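Call for Participants: Remote Operators for a Gripper Comparison Study

Tyagi Lab at Hukeo, simulation group
Posted 20 September 2025

We are looking for 9 persons who will control a simulated two-arm robot from their own desk and help us to compare two types of end tool. The study is paid by the session. Experience with robots is welcome but it is not required. We are more interested in people who are patient and who can write down clearly what they felt during the work.
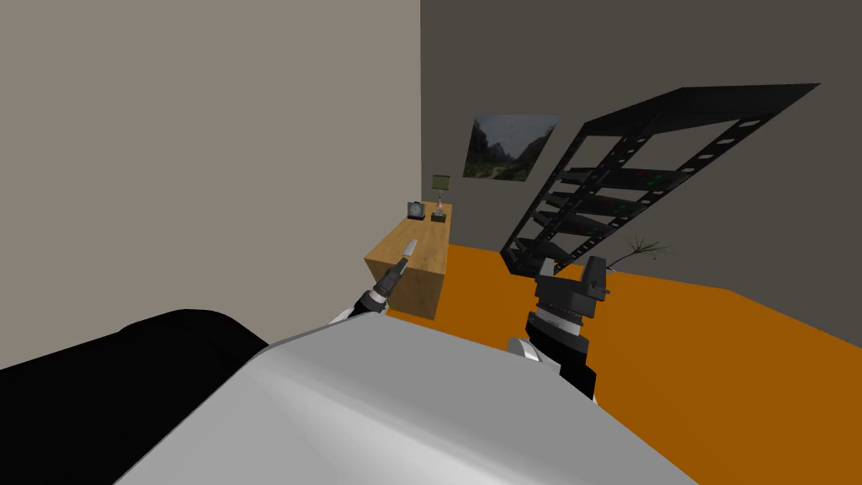
The comparison has two parts. In the first part the robot carries a different tool on each arm, and you are asked to approach furniture and equipment without touching it. The virtual room is called Gokdale and all participants receive the same one. You will work close to a wooden cabinet with a small lamp and a clock standing on it, so a careless movement of the slender left tool can cost you the trial. The right arm has a heavier gripper with two short fingers, and many of our testers found it slower to aim. We want to know if this is a matter of the gripper, the camera view or the controller. In the second part you work with the parallel gripper only, from the wrist camera.

Each participant will complete the same set of trials with two controllers: a hand-held one, which we send to you by mail, and a normal keyboard. Our pilot in April gave us 1,562 valid trials, but most of them came from members of our own team, who already knew the room too well. With the new group we want to reach 2,883.

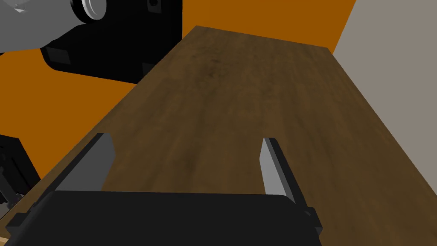 Meenakshi Maurya
Study Coordinator, Manipulation and Controls

I will be your contact person from the first message until the payment. Before you apply, please read the conditions below with attention.

You should be at least 18 years old and have a computer with a stable internet connection. You should be able to read instructions in English. Left-handed persons are very welcome, as we had too few of them in the pilot. If you get dizzy easily from moving camera views, please tell us, and we will arrange a short test session before you decide.

One session takes two hours with a break in the middle. There are four sessions, and you can choose the times together with Archana Dubey, who keeps the schedule. After every session you fill in a form on comfort, on how well you could judge distance, and on any moment when the arm did not go where you expected.

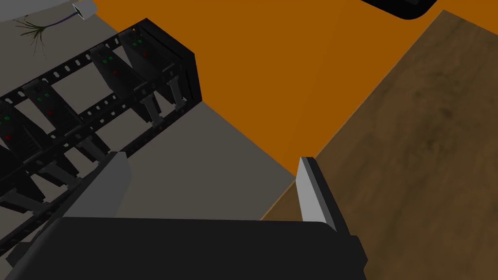
The form has also a free text field, and we ask you to use it. In the pilot the best remarks came from there, for example that the wrist view makes the fingers look nearer to the object than they are. Jérémie Chevalier, who maintains the controller software, reads all of these remarks himself and may write back to you with a question.

Participants who finish all four sessions receive 2,000 Kurkholm credits, which can be changed to a bank transfer. If you stop earlier, you are paid for the sessions you have done.

We store your control inputs and your answers under a number and without your name. No video or sound of you is recorded.

To apply, please send a short message through the contact page of the lab, with the subject "Gripper study". Tell us which hand you use, what kind of computer you have and at which hours you are usually free. A CV is not needed. We answer every message, also when the places are already filled, and in this case we can keep you on the list for the next round if you wish.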